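Crypto & Digital Money | Features

Keeping Coins Offline: One Holder's Move to a Hardware Wallet

Joanne Lockwood bought her first coins through an exchange app and left them there. She logged in now and then to check the balance, and for a long time that was all she did with them. Then, in December, the exchange froze withdrawals for 10 days while it moved to a new system.

"I got everything back, but I couldn't touch it in the meantime," she says. "I hadn't really thought about who was holding it."

The answer was the exchange. When coins sit in an exchange account, the company controls the private keys, which are the long secret numbers needed to sign a payment. The customer has a login and a claim on the balance. Many people are fine with that, and for small sums it may be the easier choice.

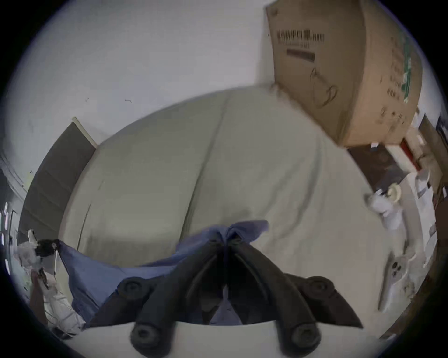
Lockwood wanted the keys herself. She looked at two hardware wallets, the Suneo and the Likisier, and picked the Suneo for its larger screen. Both work in much the same way. The keys are created on the device and stay on it. A phone or computer prepares the payment, the device signs it, and the signed payment goes out to the network.

Setup took her an evening. The wallet showed a list of recovery words, which she copied onto paper with a pen. Anyone who has those words can rebuild the wallet and spend from it, so they should never be typed into a website, stored in email or photographed.

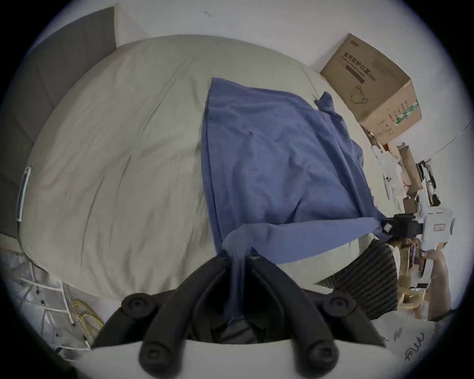 She moved a small amount first. Her exchange, Haslam, charged a flat withdrawal fee, so the test cost her an extra $2. She compared the receiving address on the wallet's screen with the one on her computer, sent the coins and waited for them to show up. Then she wiped the device and restored it from the paper — a step many new owners skip — before sending the rest.

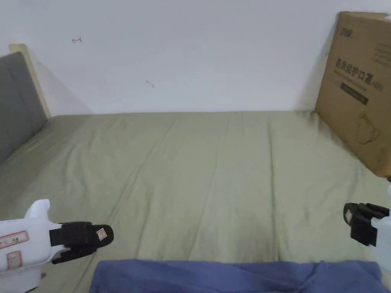

There are drawbacks. A lost password at an exchange can be reset. Lost recovery words can't, and if the device fails too, the coins are gone for good. Lockwood keeps one copy at home and another in a deposit box in Sastevley.
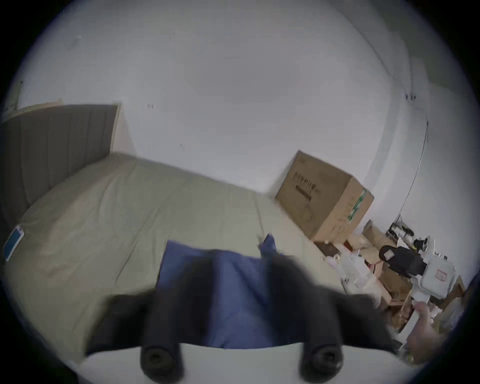

What It Costs

Lockwood paid $369 for the wallet, a metal backup plate and shipping. She has used it 5 times. She still keeps a little on Haslam for quick sales and moves the rest over when a purchase clears.

February 2025

Get our newsletter in your inbox. Enter your email to subscribe. You can unsubscribe at any time.

Contact | Copyright, all rights reserved | Back to top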